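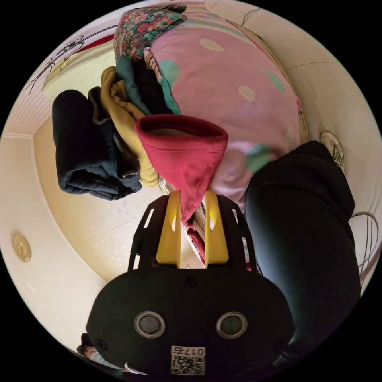
*Yellow fingers on the red hood, and plenty more clothes in the pile.*

I finally made it to the Flurkar open house in Pritov, and I've been boring everyone at home about laundry ever since! Flurkar is the small outfit that's trying to teach robots to do chores, and for one afternoon in July they let the neighbors come in and watch the Tistetti project at work. I'd figured on a warehouse, hard hats, maybe a big arm behind glass. What I got was a little bedroom with a bed in it and a lot of clothes.

Tistetti is their clothes-folding project, and the part we came to see is done by people. You pick up a gripper by its handle, one for each hand, and you do the job with those (your own fingers never touch the shirt). Each gripper has a pair of yellow fingers on the front that open and close, and a camera on board that records the whole thing from the gripper's point of view. Later on a robot with the same kind of fingers gets to learn from the recordings. That's the short version we got in the hallway, anyway, before they let us in a few at a time.

The first group went in at 2, and I was in the one after that, squeezed up against the doorframe behind a very tall dad. We were asked to keep our voices down and stay off the floor space next to the bed, so of course a kid sat on it right away.

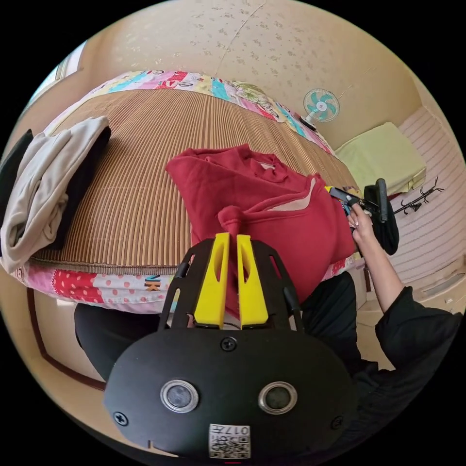 What surprised me most was how slow it goes. The woman running the session told us a hooded sweatshirt is one of the hardest things they do, way worse than a T-shirt, because the hood flops wherever it wants and the sleeves end up underneath. She likes to grab the hood first and let the rest hang, then lay the whole thing down and start over from there if it lands badly. There's no penalty for a bad fold, by the way. They keep those recordings too, and she said some of the messy ones are the most useful they've got.

A good operator gets through 23 pieces in an hour. I do a full basket in the time it takes to watch the weather, so I felt pretty smug about that, right up until they handed me the grippers.

Oh boy. They're not heavy, but you have to aim them, and the fabric keeps slipping out just when you think you've got the corner. I went after a plain shirt, got hold of it and a good chunk of the bedding at the same time, and lifted the lot. The very tall dad did much better than I did. So did the kid from the floor, and she let us know it.

I asked why they don't just set up a nice clean table somewhere, and I got a good answer. People don't fold laundry in a lab, they fold it on the bed with the fan on and a cushion in the way, and that's the kind of place a home robot would have to cope with. Sheets with cartoons on them, striped mats, bright windows, all of it goes in. Flurkar has recorded in 40 homes so far and wants to reach 70 before winter. They're also planning a batch of sessions under the name Nghiêm, which will be all bedding, and I do not envy whoever gets the fitted sheets.

There were some fair questions from the back, too. One lady wanted to know what happens to recordings made in somebody's house, and was told that every household signs off first and can ask for its sessions to be deleted. A man asked when he could buy the robot. Not soon, was the reply, and they wouldn't be pushed into a year. I would have liked to see a robot have a go at folding, but that side of the work is done at another building and wasn't part of the tour.

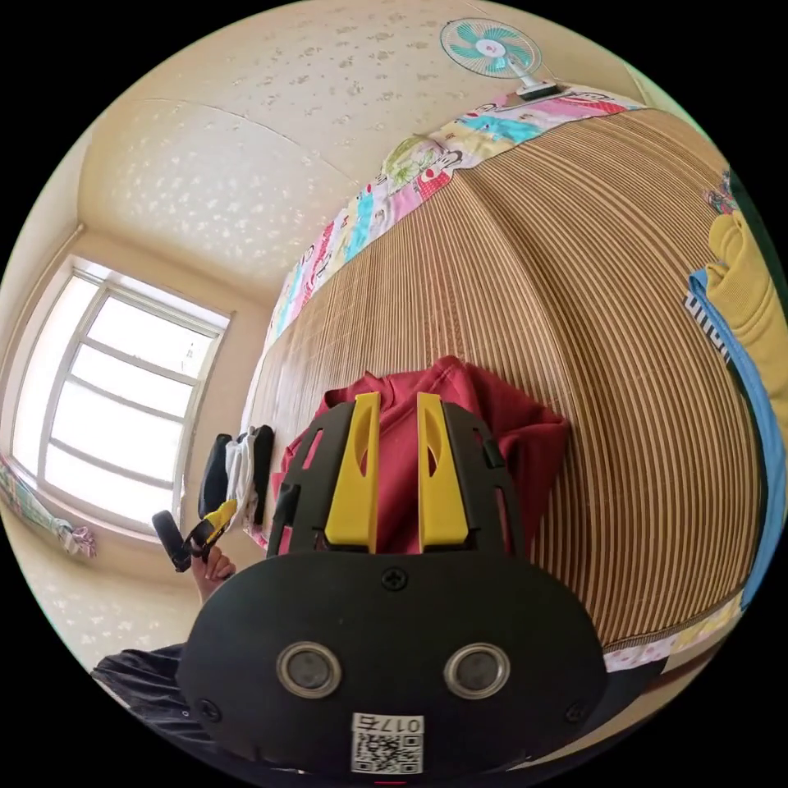 ## If you want to go

Flurkar says there will be another open house in the fall, same place, free to get in. Groups are kept small on account of the bedroom, so get there early or be ready to wait in the hall. Kids are welcome and everybody gets a turn with the grippers. Homes in and around Pritov can also put their names down to host a recording session, and there's a sign-up sheet by the front door. I put mine down. Now I have to clean the bedroom.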